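Grilley Hand-Held Gripper Trials: Your Questions Answered

We get a lot of letters about the hand-held gripper comparison, and many of them ask the same handful of things, so we've gathered the answers on one page. Do have a read through before you write in (although we're always glad to hear from you!).

What are you comparing?

Two sets of fingers, the Istley and the Rillero, on the same hand-held body. Both are meant for soft household things such as clothes, towels and bedding, and we want to know which one people find easier to live with over a long session. A motor can be very strong on paper and still leave you chasing the hem of a jumper all over the bed.

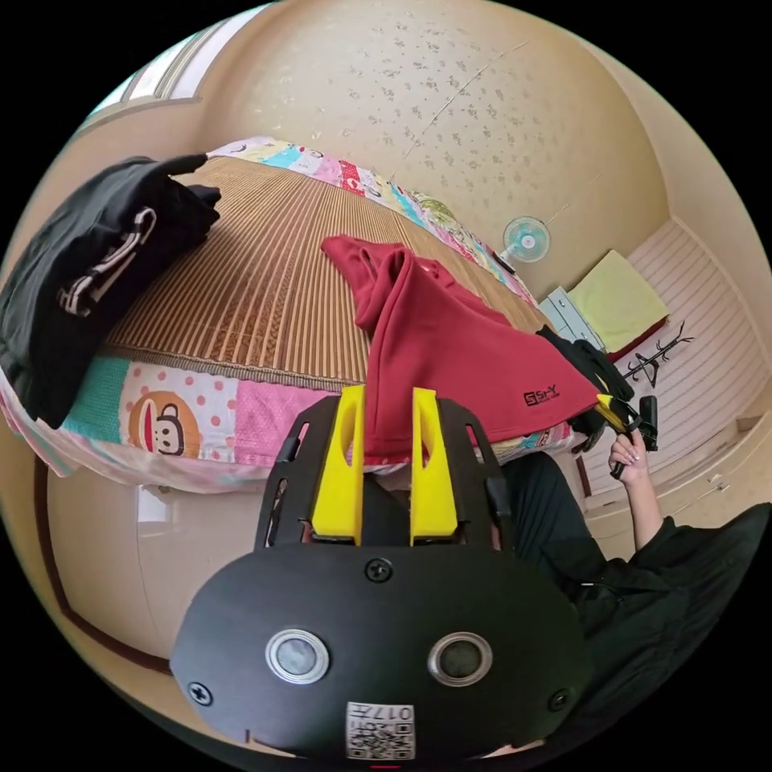
Why do you use clothes when blocks would be so much tidier?

Because clothes are where the trouble is, bless them. A block has the same shape every time you come back to it, and a sweatshirt never does. Our first round was done with foam blocks and the two sets of fingers scored so closely that we learned next to nothing. The second round, all fabric, came to 1,334 grasps and gave us plenty to argue over.

How is a grasp scored?

Each one gets a mark out of 5. Full marks means the cloth was picked up at the first go, lifted clear and put down where it was wanted. We take marks off for a second attempt, for dragging the layer underneath along as well, and for letting go early. Picking up two layers when you wanted one is much the commonest fault, and it's the one we'd ask you to watch for. 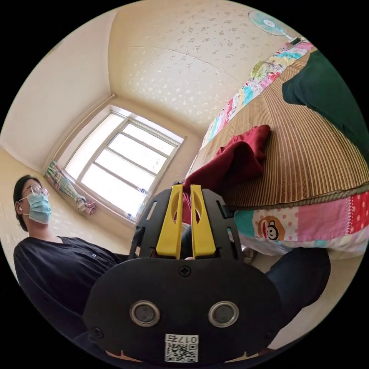 How long is a session?

We ask for 25 minutes and then a proper rest. Wrists get tired sooner than you'd think, and tired wrists make both sets of fingers look worse than they are. If you need to stop early, please do stop, and simply write down where you got to.

Do I need a special table or a lab?

Not at all. An ordinary room with a bed in it will do nicely. Bright windows are fine too, but please leave the curtains as they are from start to finish -- changing the light halfway through makes the two halves awfully hard to compare.
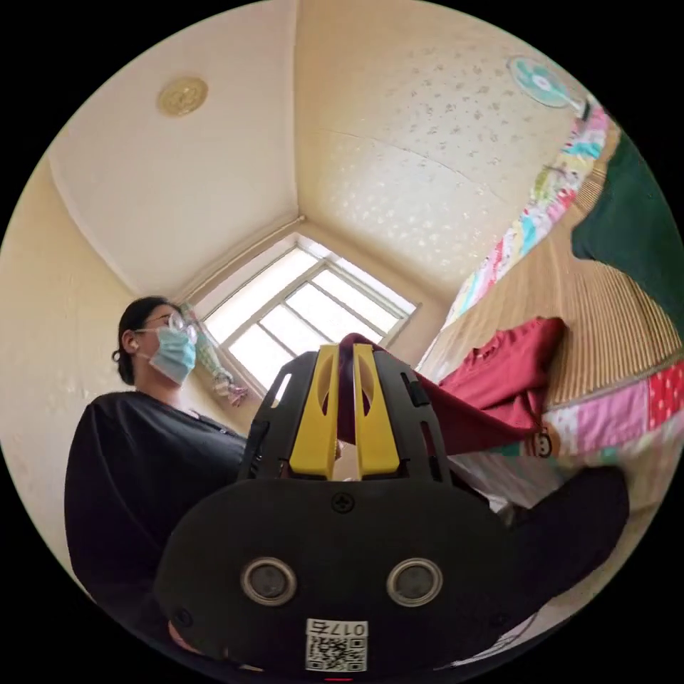 Which one is winning?

The Rillero is ahead on thick fabric and the Istley does better with thin folds, at least so far. We'd want at least 65 more grasps on knitted things before saying anything firmer than that.

Can I use my own controller?

Yes, as long as it runs the Zakharchenko settings file without changes. Send us a short note of which controller it is, and do the practice sheet again before your first scored grasp.

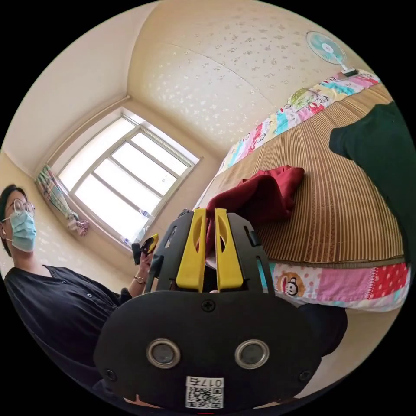 Grilley Soft Handling Team -- Frequently Asked Questions

When are questions answered?

Mostly on a Sunday, when we sit down with a pot of tea and go through the lot. Please put the name of the fingers you're using at the top of your message, and your session number if you have one.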